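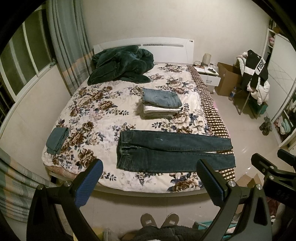 Cillutano gripper comparison
Progress report to the programme manager
Prepared by Abhishek Mittal, Apr 29, 2023

Scope
The period was spent on the hand-held gripper trial, with folding and stacking of clothes as the main task. Two sets of finger pads were compared on the same tool: the smooth pads supplied with the Fleva fingers, and the blue textured pads made to our drawing by Bhardwaj. Work took place in a furnished bedroom, with garments handled on a made-up double bed. Jeans were used for most recordings, along with lighter garments from the same stack.

Recordings
The total now stands at 708 accepted recordings. A recording is accepted when the garment is released in its final position and both fingertips stay in view of the camera during the grasp. Rejections were mostly due to the hand turning too far at the second fold, so that cloth covered one fingertip.

Pads
The textured pads hold denim at a lower closing force than the smooth pads. The difference is clearest at the waistband, where the cloth is thick and the smooth pads tend to slide off the seam. On thin cotton the two sets perform alike. The textured pads have one drawback: they sometimes pick up the quilt together with the bottom layer of the garment. Raising the approach by 5 mm reduced this but did not remove it. A pad with a plain strip along the leading edge has been drawn and is out for quotation.

Camera
The wide lens was kept. In dim window light the automatic exposure drifts when dark jeans fill the lower part of the view, and the tracking loses accuracy for a short time afterwards. Fixed exposure was tested over eight sessions and will be used from now on.

Controller
The Plevix controller for the arm arrived with the wrong firmware and was returned. Replay of the recordings on the arm has therefore not started. The replacement is on order.

Next period
Complete the smooth-pad recordings on light garments.
Fit and test the revised pad.
Begin replay on the arm once the controller is accepted.

Spending is within budget. The end date in October is unchanged, provided the controller is delivered as quoted.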